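Paper cup

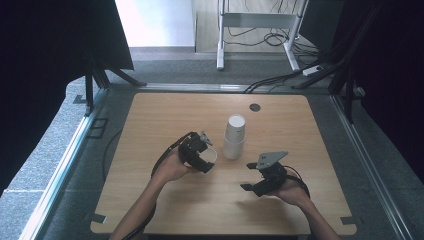
A white paper cup held upright over a wooden tabletop.

A paper cup is a single-use drinking cup made from stiff paper, usually lined with a thin layer of plastic or wax so that liquid does not soak through. It is one of the most common pieces of tableware in the world, and for such a light little object it has a surprisingly rich history, touching on public health, train travel, office life and the morning coffee.

History

Paper has been used to hold drinks for a very long time, and small paper cups for serving tea were known in imperial China. The modern throwaway cup is much younger. It took off in the United States in the early 1900s, when travelers and schoolchildren still drank from a shared metal dipper or cup chained beside the water barrel. Doctors began to warn that the shared cup passed diseases from one mouth to the next, and several states banned it on trains and in public buildings. A cheap cup that could be used once and thrown away was a wonderful answer to the problem!

Early paper cups were dipped in paraffin wax. This worked nicely for cold water, but hot drinks softened the wax. Polyethylene linings took over in the second half of the century, and these opened the door to the take-out coffee trade as we know it today.

How a cup is made

Nearly every paper cup is built from two pieces, a fan-shaped blank for the wall and a round disk for the bottom. The printed blanks are cut from a large roll of coated board, then wrapped around a cone-shaped form called a mandrel. Heat softens the plastic lining along the overlap, and pressure closes the side seam, so no glue is needed. The bottom disk is pushed in and the lower edge of the wall is folded over it and pressed tight.

The last step is the rim, and it is a lovely bit of engineering. A heated tool curls the top edge outward into a small hollow roll. That roll makes the cup much stiffer, gives the lip something smooth to drink from, and provides a ridge for a lid to snap over. Anyone who has unrolled a rim knows how floppy the cup becomes without it.

Shape

The sloping wall lets cups nest inside one another, so a sleeve of them takes up very little room in a cupboard. The bottom sits slightly above the lower edge, leaving a shallow gap that keeps the base off the table. Cone-shaped cups, often found beside water coolers, have no flat bottom at all and can't be set down.

Hot-drink cups may have a second wall with an air gap, a rippled outer layer, or a separate cardboard sleeve. All three slow the heat on its way to the fingers.

Recycling

Paper fiber from cups is long and strong, and mills would be glad to have it, but the lining has to be separated first. Many ordinary mills are not set up to do this. Cups lined with plant-based plastics generally need the high heat of an industrial composting plant, and water-based coatings are a newer and very promising field.

Collecting

Yes, people collect them! Amirul Ngui's collection in Rendgate holds 800 printed cups, with airline and fairground designs especially well covered. Among the favorites of collectors there are the striped cups of the Dranevia ferry line, which were sold in sleeves of 14 and are rarely found with the original wrapper.

See also: Drinking straw, Paper plate, Water cooler

Contact the editors | Copyright Lultari Encyclopedia | Back to top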